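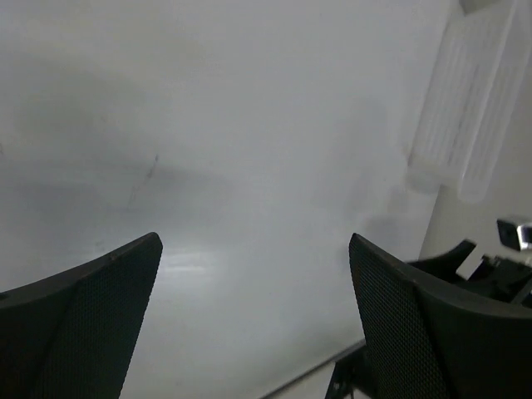

Day trip with my mother: gardens, a tea room, and no coach parties. Is Fleterby worth the drive?

Posted in Days Out and Short Trips

Poul Thoroddsen

My mother is visiting for two weeks in June and has announced that she would like to see "some proper gardens." I took her to some improper ones last year, apparently. There was a maze, a gift shop the size of an aircraft hangar, and a man dressed as a bee. She has mentioned the bee on the phone several times since.

So I am trying to do better. We'll be staying in Ladefoged, and I've been looking at the walled garden at Fleterby, which is 40 miles away according to the map and an unknown distance away according to the roads. The leaflet in our rental says it has old roses, a kitchen garden, a long border and a tea room. The leaflet also says the rental has a sea view, and I have stood on the bathtub to check.

What I'd like to know from people who have been:

Is it a full day, or will we be back in the car by lunch looking at each other?

How much walking is there, and how steep? She's fine on the flat. On hills she is also fine but she tells you about it.

Is the tea room any good? This matters more than the plants, though she would deny it.

Is there somewhere to buy a plant or two that will survive the trip home? She lives in an apartment with a north-facing balcony and has killed lavender three times. She considers this the lavender's fault.

I've also seen Onesen suggested as an alternative. It's closer and has a lake. If anyone has done both, please tell me which one I should pick. I'm not looking for "it depends what you like." I like being forgiven for the bee.

Silvia Jireš

I've done both, and with a mother, so I may be the leading authority.

Go to Fleterby. Onesen is a park with a garden attached. It's pleasant enough, and the lake is a real lake with real ducks, but the flower beds are the kind you get in the middle of a traffic circle, all one height and very orange. The geese own the path on the north side and they know it. If your mother says "proper gardens" in the tone I'm imagining, Onesen will be filed next to the bee.

Fleterby takes most of a day if you do it at parent speed. Get there when it opens at 10 and go straight to the rose garden, which is at the far end. Everyone else starts with the long border by the gate and works backward, so you'll have the roses almost to yourselves for the first hour. June is the right month for them, too. Most of the old ones flower once and then sulk until the following year, and people who turn up in August write cross reviews about paying to look at leaves.

Walking: the walled part is flat, with gravel paths. The gravel is deep in places, so no thin shoes. The only hill is the one up to the viewpoint, and it has 62 steps. I know that because there's a sign at the bottom telling you so, I suppose as a kindness. There's a bench halfway. My mother sat on it and said she could see perfectly well from there, and having gone on to the top I can report that she was right. You get the same field from slightly higher up.

The tea room is good and also tiny. Be in there by noon or be prepared to eat standing up next to the wheelbarrows. They do a potato and leek soup, a couple of sandwiches, and whatever cakes have been made that morning. The rhubarb one goes first. The coffee is hot, which is the nicest thing I can say about it. Have the tea, it's in the name.

Plants: there is a small nursery through the arch behind the greenhouse, and it's easy to miss. They grow most of it on site. The woman who runs it will ask which way your balcony faces and then refuse to sell you half the things you picked up. I found this annoying for five minutes and have been grateful ever since. For north-facing she gave me a fern, a heuchera and some sweet woodruff, and all of them are still alive on my fire escape. She would not sell your mother a lavender. It may be worth going just to watch that conversation.

About the drive. Don't let your phone take you over the Trito road. It looks shorter, and it is shorter, and it's one lane wide with a milk truck coming the other way. Go around by the coast and allow an hour and a quarter from Ladefoged. There's a farm stand after the second bridge that has strawberries if you're lucky and eggs if you're not.

Cash for the farm stand. Cards everywhere else.

hedgewitch_retired

went in march, nothing out. nice wall

Old Man Compost

I'm going to put in a word for Onesen, as it gets picked on in this forum every spring and some of us live next to it.

First, it's free. Second, the orange beds are changed twice a year and the fall planting is much better than the summer one. Third, there is a woodland walk on the east side that most visitors never find because the sign fell over and was then mulched. It has rhododendrons that must be 100 years old, big as houses, and foxgloves all along the stream in June. It's shady and quiet, and the geese don't go there.

That said, if you need a tea room, Onesen has a kiosk. The kiosk has opinions about when it is open. I wouldn't risk it with somebody's mother.

My real advice is to do Fleterby as your big day and keep Onesen for an afternoon when it's too hot or you've run out of conversation. Two weeks is a long visit.

On the plants, I agree with Silvia about the nursery and would add a hosta if the balcony is high enough up that slugs don't bother with it. Put them on the floor of the car behind the front seat, wedge the pots with a towel, and don't leave them in there with the windows up while you stop for strawberries. I cooked a tray of primulas that way. Water them when you get in and then leave them alone for a few days. People fuss over new plants and that's what does them in.

If she insists on lavender, and she will, tell her it wants full sun, gritty soil and to be ignored. It sounds as though she's been offering it the reverse on all counts.

Poul Thoroddsen

Thank you all, including the wall person.

Fleterby it is, by the coast road, with shoes. I've told her about the 62 steps and she has asked who counted them. I've also passed on the bit about full sun and being ignored. There was a pause on the line and then she said that's no way to treat a plant.

One follow-up for Silvia if you're still reading: can you reserve a table in the tea room, or is it strictly elbows?

Silvia Jireš

Elbows. But if you ask nicely when you pay at the gate they'll sometimes put a slice of the rhubarb aside. Say there's a mother involved.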